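The first thing Wanda Adamczyk wants to talk about is failure, and she is grinning when she brings it up. "If you only show a robot good work, it has no idea what to do when things go a bit wrong," she says. "So we teach it the wobbly bits as well. Those are my favourite bits!"

Adamczyk leads the manipulation work at Edell, a small research lab that shares a building with the hardware firm Trilton. For the past year her group has been working on a method they call Prereck, in which a person steers a pair of arms through a sorting job and, every so often, deliberately puts a tool slightly askew and then rescues it. The rescue is what gets kept and given extra weight in training.

The job itself could hardly be plainer: small hand tools, slotted baskets, two arms, a white board.

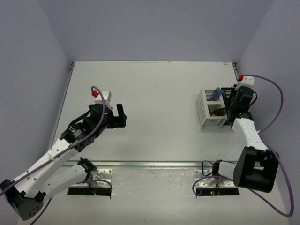 Issue 62

"People visit and expect something grand," she says. "Then they see the baskets and I can tell they're a little let down, and then ten minutes later they're leaning in and holding their breath over a pair of handles."

The group began last August with 1,000 plain demonstrations, all of them tidy. The policy trained on those was quick and rather elegant, she says, until a tool sat a finger's width from where it ought to be. Then the arm would close on air and carry on as though it had picked something up. Adding 171 rescues changed that more than anyone in the group had bet on. In a test of 240 fresh attempts, the arms recovered from most of their own bad grasps, where before they had recovered from hardly any.

Was she surprised? "I was thrilled, and then I was suspicious, and then I made everyone run it again." They did, with the baskets swapped round and a different person laying out the tools. The result dipped a little and held.

A good part of the credit, she insists, belongs to the view from the wrist. A camera fixed over the whole board is fine for deciding where to go. It is much less use for telling whether a tool is sitting square in the fingers or has begun to tip. "From up there, a tool is a few dark pixels behind a big black wrist. From the wrist it's enormous. You can see the ridges on the grip!"

She pulls up a moment with a red and black tool held upright between the fingers, and taps the screen where the grip narrows. This is where her operators look before they commit to a move, and she would like the policy to learn to look there too. Najafi, an earlier method the lab used as its yardstick, relied on the overhead view alone, and Adamczyk is generous about it. "It taught us loads. We'd have got nowhere without it. It just couldn't see what its own fingers were doing."

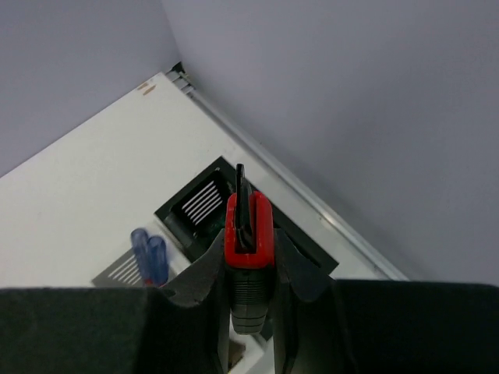
What still goes wrong

Plenty, and she goes through it cheerfully. Translucent handles are a nuisance. Two tools lying side by side are worse, as the arm sometimes picks one and nudges the other, and the nudge never appears in its plans. Handing a tool from one arm to the other works on good days.

Then there is the question of how much acting a rescue needs. Operators who fumble on purpose tend to fumble in the same few ways, and roughly a third of the early rescues had to be thrown out for being too alike. The group now asks people to change hands, or to start from a position someone else has left for them.

"I'd love to see another lab try it with completely different tools," she says. "Kitchen things, sewing things, whatever they've got in the drawer. If it breaks, brilliant, tell me how it broke."

The rescue recordings are due to be shared with the write-up. Edell is holding an open day on Sat 24 January, and Adamczyk plans to let visitors steer the arms themselves, mistakes included.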